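Fladano College, Department of Consumer and Household Studies
Unit 5: Storage, Containers and the Shared Workroom
Handout prepared by Nuwan Howlader

Purpose of this unit

Students will consider how the choice of a container affects the way goods are kept, found and used again. The unit follows the reading on pantry records and should be completed before the October review.

5.1 Terms

Capacity is the volume a container can hold when filled to the rim. Working capacity is the volume that can be used while the lid still closes and the contents can be reached. In the Kershaw exercise, a bin with a capacity of 12 liters is entered at its working capacity, and students should do the same in all written work.

Footprint is the area a container takes up on a shelf or table. Two containers of equal capacity may have very different footprints.

5.2 Clear and opaque containers

A clear container allows a check of the contents without opening it. It also admits light, and for this reason oils, some spices and certain medicines are better kept in opaque or tinted vessels. Under strong indoor lighting the flat side of a clear bin may reflect the room so strongly that a label is still required. Labels are placed on the short side, below the rim.

5.3 Sorting on a shared surface

Mixed goods are brought to one table before they are assigned to shelves. Containers, bottles, boxes and cloths are grouped by use first and by size second.

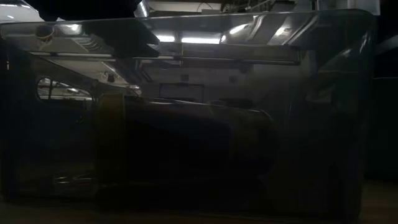
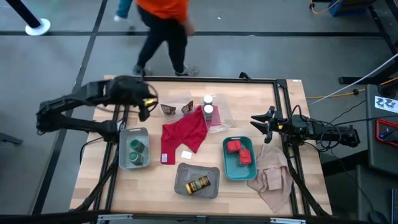 5.4 Keeping the record

Each container receives one line in the record: number, contents, working capacity, shelf, and month of last check. Dry goods are entered by weight in grams. A bag marked 500 grams from which 200 grams have been taken is entered as 300, and the earlier figure is struck through with a single line so that it remains legible.

The Warell form may be used in place of the ruled notebook. The Trikness form is no longer accepted.

5.5 Written work

Choose one cupboard or closet to which you have regular access. Draw its shelves to scale, mark the footprint of each container, and state which items you would move to an opaque vessel. The drawing should fit on one sheet. The written part should be around two pages, and is handed in with the drawing at the department office before noon.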